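## Unit 4: Preparing the desk for drawing (handout)

Course "Drawing by Hand, First Steps", Undum evening school. Please read before the second meeting in May and bring it with you.

### 4.1 The surface

We draw on paper, but under the paper there is always a second layer, and it decides a lot about the line. On a hard bare table the pencil jumps and the line becomes thin and nervous. Put one white cloth or one large sheet of paper over the table. White is good for the eyes, and you find a dropped pencil quickly.

An old cover is fine. Small scratches and gray dust from graphite do not matter. A crease matters only if it goes under your drawing sheet, because the pencil will show it as a pale stripe. Move the sheet, or turn the cover.

### 4.2 Pencils and pens

Keep the two families apart. In this unit we use pencils for all construction lines, and pens come only in exercise 12.

- Lay pencils side by side, points in the same direction, away from your sleeve.
- Two pencils are enough for one evening. Choose a longer and a shorter one. The long one is for wide movements from the shoulder, the short one for details.
- Sharpen before you start. The point should be graphite with a clean cone of light wood behind it.
- Do not put pencils in a cup with the point down.

The school has Semwal pencils in the cupboard, box 41. Please return them to the same box.

### 4.3 Exercise 11: the resting pencil

Place two pencils next to each other on the white cover and let them point up and to the right. Draw them in twenty minutes, in this order:

1. one light line for the direction of each body;
2. the place where each point ends;
3. the border between painted wood and bare wood;
4. the dark body, if your pencil has one, in flat tone without pressing.

Most students make both pencils equally long, although they looked at them. Measure with the thumb. A navy-blue body should be darker than you expect, but it stays lighter than the graphite point.

Shadows on a white cover are soft and wide. Leave them for the last five minutes.
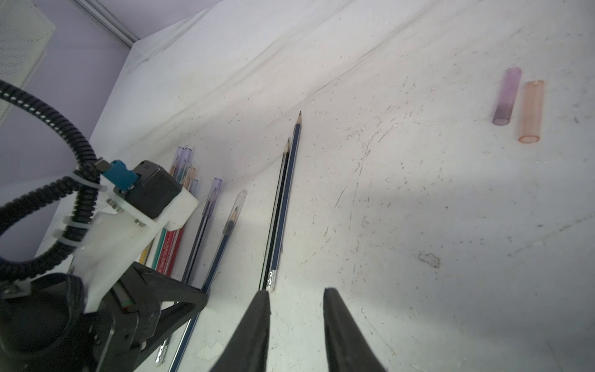 Mamta Saxena asks if the pencils may also point to the left, as she draws with the left hand and her sleeve goes over the points every time. Yes, please turn them, and keep the order of the four steps.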